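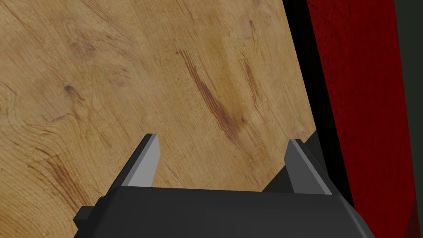 A Saturday at the Schwerdtfeger mill open day

I have wanted to see the inside of a working sawmill since I was a kid, and this June I finally got my chance! The Schwerdtfeger mill in Pukness opens its gates to the public one day a year, and by the time I pulled in, a little before ten, the field they use for parking was already filling up. Admission was $9, which covered the tour, a cup of coffee and a paper bag of cedar shavings that is still making my car smell wonderful.

The tour starts in the log yard. I had pictured one big heap, but the logs are sorted by species and then by diameter, and the ends are painted with a waxy sealer so they don't dry too fast and crack. Our guide had us guess the species from the bark. I got the white oak and the cherry (cherry bark looks like burnt potato chips, once you've heard that you can't unsee it) and missed everything else. The sprinklers were running over the maple the whole time, to keep the stain fungus out in warm weather, and a few kids in our group made sure to stand right where the spray came down.

From there you walk up a ramp to a railed gallery over the main saw. They gave us ear protection and I was glad of it. The bandsaw blade is as long as a small bus, and when the log carriage comes back for another pass you feel it in your feet. The sawyer turned one oak log four times before settling on a face. After the blade was shut down he came up and explained what he'd been looking for: where the knots were, which way the log wanted to bend, whether it would give better boards flat sawn or quartersawn. He makes that decision in a few seconds, all day long. I could have listened to him until dinner.

The part I keep telling people about is the grain table. They had slabs laid out from different cuts of the same log so you could see how the pattern changes. Flat sawn boards give you those big wandering curves and cathedral arches. Quartersawn boards come out in straight, tight lines, and in the oak you get silvery flecks running across them. There was a whole row about knots too, with the rings bending around each one like water around a stone. I've owned wooden tables my entire life and never understood that I was looking at the place where a branch used to be!

Next came the kilns. There are two, and the bigger one is called Harar, after the city. It was painted on the door by some former employee and the name stuck. The smaller kiln has no name at all, which seems unfair. You can't go in while they're running, but one was between loads and we got to walk through it, past racks and fans taller than I am. A load of oak that has already been air dried stays in for weeks, and they check the moisture with sample boards every day. Rush it and the wood cracks on the inside where you won't find out until you cut into it. The walls smelled sour and sweet, a bit like vinegar and toast.

Lunch was in the old planer shed. Brats, slaw, a very good rhubarb pie. Get the pie early. It was gone by 12:30.

In the afternoon there were demonstrations from Wusomine, the furniture workshop that rents the building across the lane and buys most of its lumber right there. They showed how to glue up a tabletop, arranging the boards over and over until the grain flowed from one to the next, and then let us try it with small offcuts. Mine looked like a barcode. They also had a finishing bench with the same board in oil, in varnish and bare, and I was surprised by how much warmer plain oil made the color.

I went to the offcut sale last, which was a mistake for my wallet. Everything is sold by the piece, with prices in chalk. I came away with a walnut board for $50 and a short length of spalted maple I have no plans for whatsoever. A slab of elm, 96 inches long with the bark still on one edge, was marked $535, and I walked past it three times. It wouldn't have fit in my car. I measured.

If you go next year, wear closed shoes (they do check), bring cash for the offcuts, and take the first tour of the morning, when the saw is running. The last one of the day only gets the kilns and the yard.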